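# Speaker Notes: One Planner, Many Grasps

Zolovgate Software Group
November 22, 2025
Session length: slides 1 to 9, questions held to the end

**Slide 1. Title**

Welcome the audience on behalf of the group. State that the talk covers software only. Questions about arm hardware should be directed to the Skustside table in the lobby.

**Slide 2. The problem**

Our task is simple to state. An object lies on a table in any position. The arm must find it, pick it up, and set it down at a requested place and angle. The software that does this is divided into two parts. Kiss handles perception: it takes the camera image and returns an object outline with a pose and a confidence value. Gunach handles motion: it takes that pose and returns a path the arm can follow.

Pause before moving on. Part of the audience will come from web or database work and will need a moment with the word "pose." Define it as position plus orientation.

**Slide 3. Why small clear objects are difficult**

Explain that a depth sensor expects light to bounce back from a surface. Clear plastic lets much of that light through, so the depth map may show a hole where the object is. A printed label helps, as does a colored cap. Kiss therefore gives more weight to opaque regions and fits the rest of the shape from a stored model.

**Slide 4. The grasp**

Leave this slide up for the full explanation. Direct attention to the camera on the gripper housing first, then to the fingers. 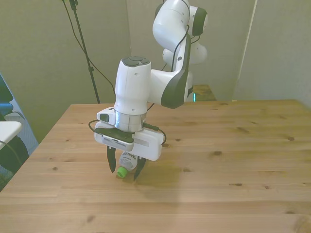
*Slide 4: Clear bottle with a green cap held nearly level between the gripper fingers.*

A bottle held on its side raises a planning question. If the request is to stand it upright, the wrist must turn, and not every turn is open to the arm at every point above the table. Gunach checks the placing pose before it commits to the picking pose. In the earlier version these checks ran in the opposite order, and the arm would sometimes pick up an object it had no way to set down as asked.

Mention the cables. The planner limits total wrist rotation so that cables on the arm are not wound past their slack. This limit is set in the configuration file and should be reviewed whenever a cable is rerouted.

**Slide 5. Planning budget**

Gunach samples up to 3000 candidate paths for each request. Most are rejected early by a coarse collision check. The survivors go to the fine check, and the shortest valid path is chosen. If no path is left, the system reports failure and the arm stays where it is.

**Slide 6. Changes made in September**

- Collision shapes for held objects are now attached to the gripper model at the moment of closing.
- The log records the pose estimate and the chosen path under one request number.
- Operators can replay any request in simulation from the log alone.

Spend the most time on the second item. Before this change, matching the two logs was done by hand using time stamps.

**Slide 7. Regression set**

The set holds 67 recorded requests. Each change to Kiss or Gunach is run against all of them before it is merged. A request is added to the set when it exposes a fault that the existing ones did not.

**Slide 8. Open issues**

Two issues remain. Pose estimates for clear objects drift when the room lighting changes, and the planner does not yet account for liquid shifting inside a container. The first is assigned. The second is waiting for a decision on scope.

**Slide 9. Questions**

Repeat each question into the microphone before answering. If asked about release terms, refer the person to the contact address on the slide. The room must be cleared four minutes before the next session.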